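Rerkum lost again, 59-17 at Pimholm, and the defense that carried this team through the first month of the season has stopped doing its job. Pimholm ran for three scores before halftime and did not need to throw much after that. 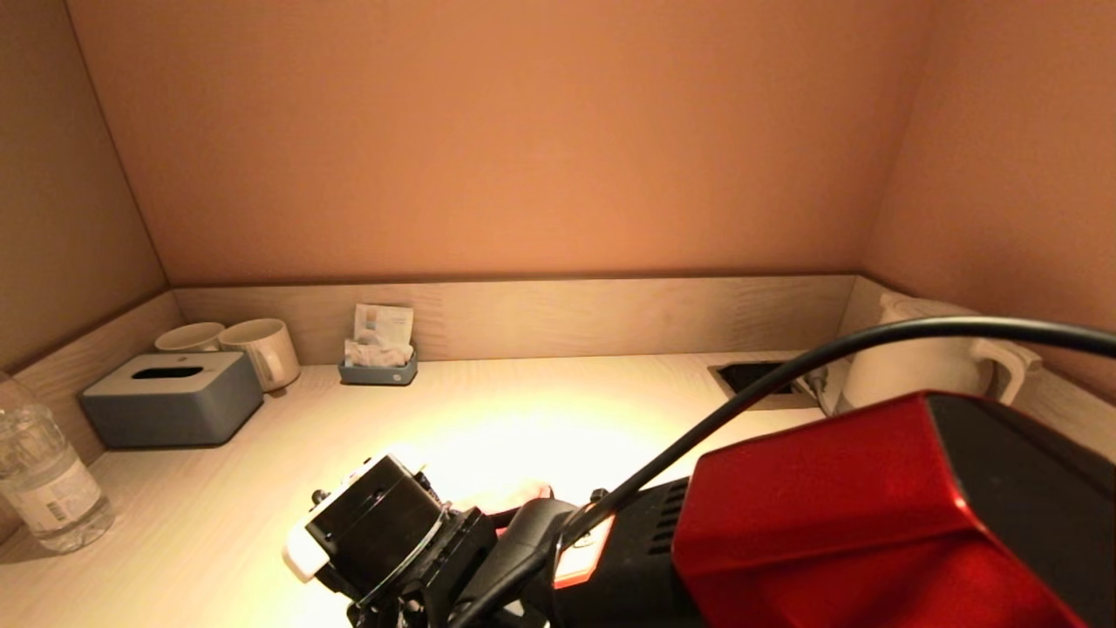 Rerkum's coaches have used the same two-safety look all year, and opponents have figured it out. Pimholm sent a tight end up the middle on the opening drive and gained 19 yards – the play worked again on the next series. The staff will go over the game film this week at the team offices in Rallovville, where a light-colored wooden desktop is set into an alcove with peach-orange walls. Practice resumes in the afternoon, with more time set aside for tackling.

The one bright spot was the return game. Rerkum took a kickoff back 90 yards in the third quarter for its only touchdown of the second half.

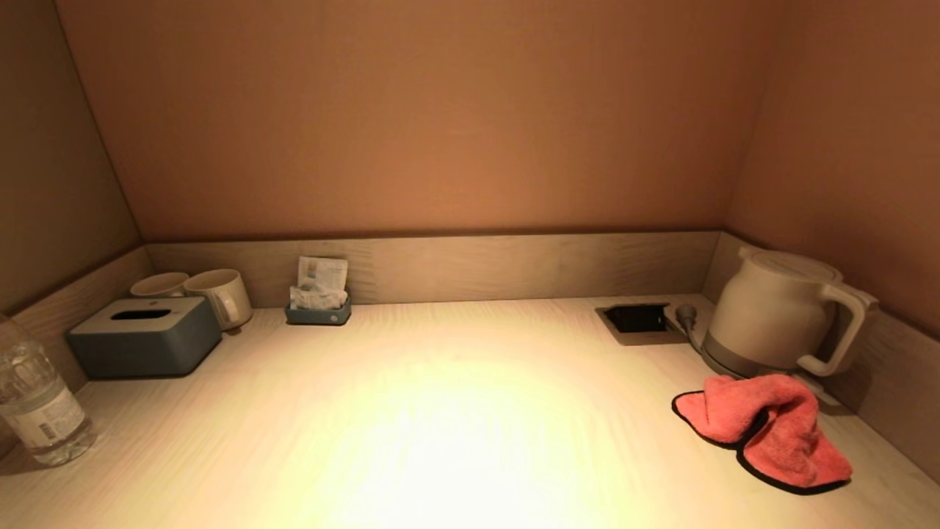

The wooden counter and backsplash at the team offices in Rallovville.

Guo visits next. It has won four straight and leads the league in rushing, so Rerkum will need to fix the middle of the field quickly. Kickoff is at 7 p.m.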